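16 March 2024

Notes on the Wall Panels

Readers of this blog will be aware that the question of wall coverings has occupied a good deal of its space since August. The matter is now settled, and it seems proper to record the choices made and the grounds on which they were made.

Three suppliers were considered. Plaltance offered a plain range in sound colours, but nothing with a pattern large enough to carry a whole panel. Nepia had an attractive woodland print, unfortunately available only in green. The tree design from Stunholm, on a pale pink ground, was ordered after 11 samples had been pinned up and taken down again. Delivery took over 50 days, for which the firm apologised in writing.

The design repays attention. The trunk is dark brown and twisting, with roots that spread just above the floor, and the leaves are printed in checks, florals, stripes and swirls, in shades running from pink and rose to plum and black. A patterned butterfly appears beside the branches. 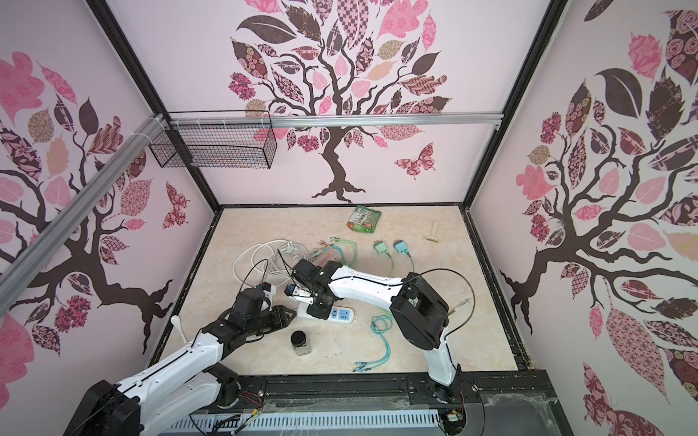 It had been feared that a mural on three sides would prove excessive. In practice the back panel holds the eye, and the side panels, where the branches run at a slant, are quieter. The floor was chosen to be calm by comparison: a beige marble pattern with cream veins, supplied by Tusent at 69 pounds. A grey version was considered and declined, as it made the pink look cold.

Storage has been kept off the floor where possible. The black wire mesh basket hangs from the upper rail by white cable ties — a modest arrangement, but one that may be moved without tools other than a pair of scissors. A second basket is under consideration, though it would cover more of the leaves than is desirable.

Some minor points remain. The spare panel has been stored flat, as the supplier advises, and the remaining 4 samples will be kept for patching. Correspondence regarding the Nepia print is still welcome, in particular from any reader who has seen it in another colour.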